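Bindodgate cell: setup, care and repair notes

README, shipped with the Plunoretti episodes

Bindodgate is a two-arm tabletop cell. It is used to record short manipulation episodes by teleoperation, and the recordings are published as the Plunoretti set. These notes cover the cell itself: how it is put together, what gets checked before a session, and how the usual repairs are done. File formats and episode fields are in FORMAT.txt. The license is in LICENSE.txt.

If you only want the data, read "What the hardware does to the data" and skip the rest. If you are building a similar cell, read all of it before cutting any extrusion.

Status

The cell is in regular use. Current hardware revision is 6. Episodes recorded before revision 6 used an older wrist bracket and are kept in the legacy folder. Do not mix the two when you use the wrist views, as the camera sits at a different angle in each.

Layout

Both arms are bolted to one aluminum extrusion rail along the near edge of the floor. Each arm has its own black mounting plate. The arms face each other across the work area, and their reach overlaps in the middle. Three wallpapered walls close off the sides and the back. The near side is open for access.

The floor is a marble-patterned surface in gray and white. It is swapped with other floors between recording blocks, and so is the wallpaper. The pattern in use is stored with each episode under surface_id and wall_id.

Each arm has its own controller board, mounted under the rail on the same side as its base. Cables run along the outside of the links and are held with small zip ties. Leave slack at the wrist. Most cable faults we have had started with a tie pulled too tight near a joint. 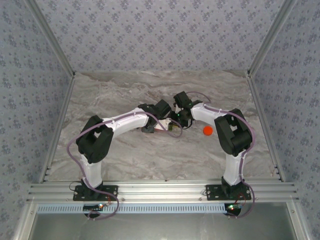 Both arms extended over the floor, orange ball on the surface. Controller boards are below the rail.

Mounting an arm

1. Turn off power to both arms, including the one you are not working on. They share a supply and the second arm will sag if the first one shorts.
2. Loosen the plate bolts and slide the plate to the mark on the rail. Do not lift the plate off unless the rail nuts need replacing.
3. Square the plate against the rail.
4. Tighten the bolts in a cross pattern, a little at a time.
5. Reconnect the board, then the servo chain. Check the connectors by hand before power goes on.
6. Power up with the arm held in the rest pose. Keep one hand under the elbow until the servos hold.

The plates are marked L and R on the underside. They have the same hole pattern but the R plate has been re-drilled once, so keep them on their own sides.

Homing and calibration

Run home_arms from the tools folder after any mounting work, any servo swap, and any crash hard enough to trip a servo. The script asks you to move each joint through its range by hand. Go slowly, and go all the way to both stops. A joint that is moved only part of the way will calibrate without an error and then clip during recording.

After homing, run the tip check. Both arms are driven to a shared point above the middle of the floor, one at a time, and you measure the gap to a printed pin. The limit is 6 mm for either arm. If one arm is over the limit, check its plate before you touch the calibration file. If both are over in the same direction, the floor or the pin has moved.

Do not run the tip check with both arms live at the same point. There is a flag in the script that allows it. It was used for a demo and should be removed.

Grippers

Gripper fingers are printed parts and are treated as consumables. Several colors and finger shapes have been used. Color is recorded per episode under finger_id, along with the shape and the print batch.

To change fingers:

1. Open the gripper fully and power down that arm.
2. Remove the screws from the old fingers and set them aside. Do not reuse screws with worn heads.
3. Wipe the seat. Plastic dust here keeps the finger from sitting flat.
4. Fit the new fingers and start all screws before tightening any of them.
5. Close the gripper by hand. The tips should touch evenly. If one leads the other, the finger is on the wrong spline position.
6. Run grip_zero for that arm.

Change fingers after 70 hours of recording or at the first visible crack, whichever comes first. Cracks usually begin at the screw holes. Prints from the Ozoliņš profile (in the parts folder) have lasted longer for us than the first profile did, mostly on account of the thicker wall at the base.

Wrist camera

The wrist camera looks down past the fingers. When it is set correctly, a finger shows in each bottom corner and the gap between them is in view. The rest of the picture should be surface. If one finger fills more of its corner than the other, the bracket has slipped and needs to be reset before recording.

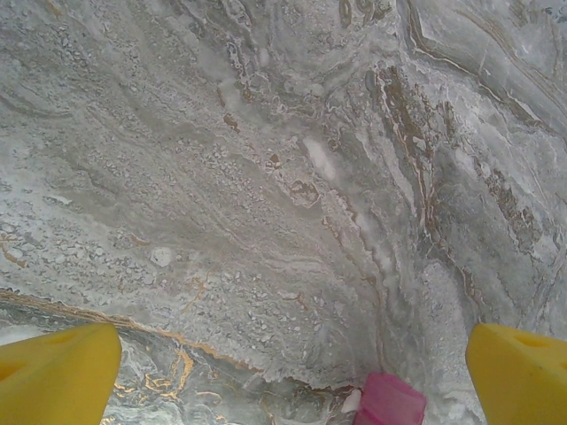 Laine Juška: The view check needs more than the fingers. I had both corners looking right and the bracket was still tilted forward, so the object went out of view every time the arm came down for the grip. Please add a step with a block on the floor and the arm at grasp height.

The step was added as follows. Put a block on the floor between the open fingers and lower the arm to grasp height. Some of the block should still be in view at the bottom, between the fingers. If it is gone, loosen the bracket screw a quarter turn, tilt the camera back, and tighten. Repeat the check at travel height, as the bracket can creep when the screw is tightened.

Clean the lens with a dry cloth only. Focus is fixed with a dot of lacquer. If the dot is broken, replace the camera and log it – refocusing by eye has given us a soft image more than once, and the change is hard to spot until somebody trains on it.

Before each session

- Look at the status lights on both boards. A board with no light does not get used.
- Tug each servo connector lightly.
- Check the zip ties at the elbow and wrist.
- Wipe the floor.
- Check both plates for play.
- Run the tip check if the cell has been idle overnight.
- Let the servos run the warm-up loop for 20 minutes.
- Record one short test episode and play it back from every camera.

The warm-up loop matters more in January than in summer. Cold grease in the elbow makes the first episodes lag behind the leader arms.

Common faults

Arm drops on power-up. Usually the elbow servo has lost its torque setting. Reload the servo profile. If it happens again on the same servo, swap it.

Arm shakes at full reach. Check for a loose horn screw at the shoulder first, then the plate bolts. Lowering the gain hides the shake and makes the arm lag, so leave the gain alone.

One joint reads a fixed value. Broken wire in the chain, nearly always where the cable bends at the elbow. Replace the whole lead. Spliced leads are not allowed on the cell.

Gripper closes but slips. Dirty or polished finger faces. Wipe them first. If that does not help, change the fingers.

Wrist view freezes for a moment. The camera cable is being pulled at the end of the wrist roll. Add slack at the last tie. Episodes with a freeze longer than 9 video frames are dropped.

Board restarts in the middle of an episode. Check the thin power leads at the board. They work loose when the lower tray is moved.

Swapping an elbow servo

The elbow is the joint that gets changed most. It carries the upper link and the gripper, and it is the one that gets hit when the arms meet in the middle.

Support the upper link on a foam block before you take out any screws. Cut the nearest zip ties and move the cable clear. Take out the horn screws, then the housing screws, and pull the servo straight out. Set the ID of the new servo on the bench, with no other servo on the chain. Two servos with the same ID will fight each other and one of them will overheat.

Refit in reverse order, put on new ties, then home the arm and run the tip check. Plan on an hour the first time. Write the servo's serial number in the log, along with the hours on the old one. The bench jig for setting IDs is a Dondodard part and its drawing is in the parts folder.

What the hardware does to the data

Joint values are not corrected after recording. Small steps between blocks come from re-homing. The calibration file for each block is stored next to the episodes and should be used in place of the default one.

Wrist views shift slightly when a bracket is reset. We do not align them. Every reset is in the log with the first episode it affects.

Finger wear is not marked in the data. If it matters for your work, use the hour count and the finger_id field together.

Patterned floors can confuse simple color or edge segmentation. This is left in on purpose, and no masks are supplied.

Known problems

- The left and right clocks drift apart over a long session. Restart both recorders between blocks.
- home_arms does not warn when a joint was moved through only part of its range.
- The R plate needs to be remade.
- The warm-up loop ignores the gripper joints.

Reporting problems

Open an issue with the episode number, the hardware revision, and which arm is involved. For repairs, attach the log lines from the last homing. Hardware issues go to Lotte Van Damme.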